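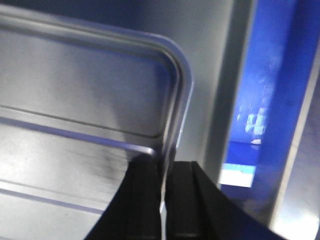 Cell 2, wrist view, rounded corner of the tray

Ticket 1244: gripper losing its hold on the metal trays
Opened by: Elvira Ticona, Biltham site
Opened: Dec 12, 2022
Status: waiting on parts

Hi all, me again! Cell 2 has started dropping trays. It goes in, the fingers close on the rim, I get a good grip signal, and then partway through the lift the tray slides down and the arm stops with fault 79 (grip lost). One of them landed flat on the floor next to the fence and I think they heard it in the front office. No one was inside the cell, thank goodness, but I've filed it as a safety report too and I'm keeping the gate locked while it's in auto.

What I tried first, in case it saves somebody the trouble. I wiped the finger pads down with alcohol. No change. I swapped in trays from the Rosales batch, thinking we'd gotten some bent ones, and those dropped too. Then I bumped the grip force up to 71 on the pendant (Skakovetti told us once that was the highest they'd go on these fingers) and it got a bit better, but I still had a drop before lunch.

So I slowed everything way down and watched the approach on the wrist camera.

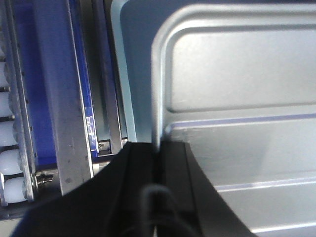

My gut feeling is that we're coming in too shallow. If only the tips of the fingers have hold of the rim, the tray can hinge on them as soon as the weight comes on, and more squeeze isn't going to fix that. I went back through the change log and sure enough, somebody re-taught the pick point when the Hilisent controller got updated, and the depth value is smaller than the one on my old printout from February. Aha!

I put the old depth back in by hand and ran it at crawl speed with my thumb on the stop button the entire time.
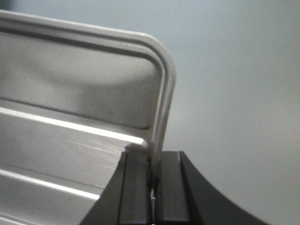

Wrist view, tray rim between the fingers

Better! I got through a full tote at crawl speed with no fault 79. At production speed it dropped one more, though, so depth is part of it and I don't think it's all of it. The pads are next on my list. They feel kind of glazed to me, and I can't find any record of when they were last changed.

Still open:
New pads, ordered this afternoon
Can Hilisent please confirm whether the update touches taught points?
Cell 2 stays at crawl speed until I've run it with the new pads

Please don't turn the speed back up on second shift, I mean it. Call me first, my extension is on the whiteboard.

Elvira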